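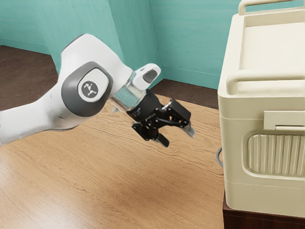
Not yet the washing-up

For 30 years Gaetano Ferri repaired kitchen appliances. Now he writes tests for machines that should use them. His latest, made for the small firm Murex, runs in simulation: a white arm, a black gripper with two fingers, a cream box with a latch tab on its front. A child would need no lesson for a box like this.

The arm had 2,000 attempts in July. It opened the box in 900 of them.

"People ask me when it will do the dishes," says Ferri. "I tell them, first the lid."

At Halász, a workshop which packs spare parts, Máté Szilágyi is more patient. He has let a machine fold cartons since spring, and it does this well -- as long as every carton is the same. When a soft bag comes down the line, a person still takes it. Szilágyi would buy a second machine, but only for the night hours.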